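The Basket Comes Back Empty
What two robot arms changed on the packing floor at Cordero

By Tania Biswas
23 April 2020

The gift packing line at Cordero used to start with a pile. Wicker baskets came up from storage nested inside one another, and the first job of every shift was pulling them apart. Then somebody checked each one for loose strands, set it square on the table and passed it along to be filled. People did this for a whole morning at a time, and most of them had a sore thumb by lunch.

That first job is now being handed over, one motion at a time, to a pair of robot arms on a white table at the back of the building. The company that makes gift baskets for hotels and hospitals has 60 people on its payroll. It has not cut any of them. But the work is different from what it was in November, and not everyone likes the change equally.

Aurelio Garrido was a packer for 11 years. His title today is cell operator. He learned the controls from a technician sent by Flavel, the small integrator that put the system together, and he had a week of training before he was left alone with it.

"I thought I'd be pushing a green button," he said. "Mostly I'm showing it things. You put the basket down a little crooked and see if it copes. Then a little more crooked."

Flavel did not write a fixed program for the arms. The software, called Pastent, is built from recorded attempts at a task. An operator guides the arms through the job, the system stores what the cameras and joints report, and a new version is trained on the results. Garrido's team recorded 1,066 attempts before the company let the arms run without a hand on the controls. He kept a notebook of the ones that went wrong and still carries it in his back pocket.

The practice items are simple: a dark wicker basket, a pink peach-shaped piece, a bare tabletop. The views that Garrido checks come from cameras beside the table and from one on the gripper.
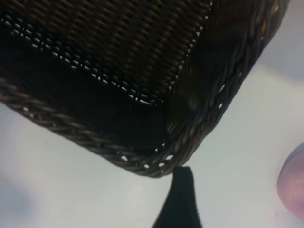
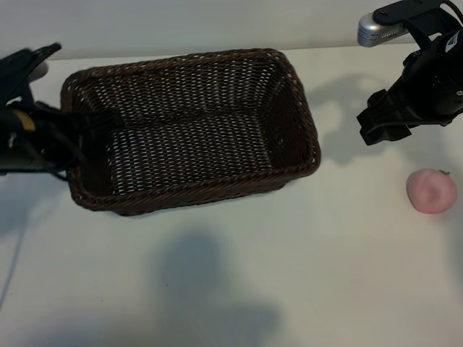
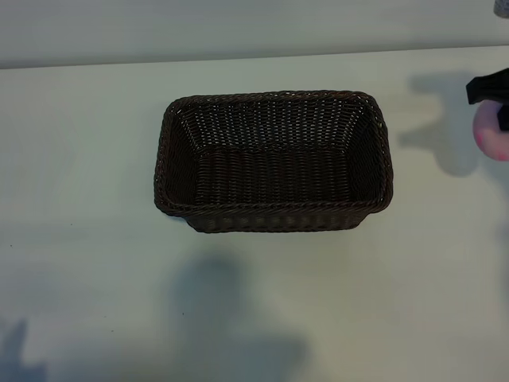
The practice table at Cordero, from the wrist and from the side.

Wicker was the hard part. A cardboard box has flat sides and looks much the same from one to the next. A woven basket gives when it is squeezed, and its dark sides swallow the light. The early versions of the software would close on the rim too high and slide off, or push a finger into a gap in the weave and drag the basket sideways. Garrido says the rim is what a person goes for without thinking, and it took him a while to work out how he did it himself.

Soft goods brought a different set of problems. Cordero fills its baskets with fruit, soaps and small stuffed toys, and each of those wants a different grip. Real fruit bruises. For now the arms get nothing that can be damaged, and the fruit is still packed by hand at the long tables near the loading door.

The slowness bothers people who are used to the old pace. A good packer can place and fill a basket in the time it takes the arms to line up over one. The plant manager does not dispute that. Her argument is that the arms can do the dull part through the evening, so that the morning crew walks in to baskets already set out and ready. She wants 200 a night by the time the holiday orders begin. The cell is not there yet, and she would not guess at a date.

Some of the morning crew have doubts. Pulling baskets apart was boring, but it was also the part of the day when people talked. Two packers told me they missed it. One of them has moved to ribbon and card work, which pays the same and is easier on her wrists, though she sits alone at a bench facing the wall. She has asked for the bench to be turned around.

There is also the matter of inspection. When a person separated the baskets, a cracked base or a stray staple got noticed along the way. The arms do not feel for such things. In the first month of evening runs, several flawed baskets got as far as the filling tables, and one snagged a packer's glove. Cordero responded by adding a check at the supplier's end and another before filling, so a task that had been folded into someone's hands is now two separate steps with a sheet to sign.

Pay was the question that came up most when the plan was announced. Garrido got a raise when his title changed. The packers did not, and they pointed out that it was their way of doing the job that was being recorded. After some weeks of back and forth, the company agreed to an hourly bonus for anyone who records attempts for the system. Five people have signed up so far. They take turns, and each session is limited to an hour because guiding the arms is tiring in its own way. It takes steady hands and a lot of looking.

Flavel's technician visits less often than before. Small faults are handled on the floor, where Garrido has taught two others to restart the cell, clean the camera lenses and replace worn finger pads. The pads come from a parts supplier called Grondell and wear out faster on wicker than the sales material suggested. There is a drawer full of old ones under the bench. Garrido has been cutting them up to see if a different edge would hold the rim better, and he plans to send the best one back with a note.

He does not expect the arms to take over the filling tables soon. He also said he would not have predicted any of this when he started, when the most complicated machine in the building was a tape dispenser. His thumb has stopped hurting. He now has to wear reading glasses for the screen, and he has asked the company to pay for them. He is waiting to hear.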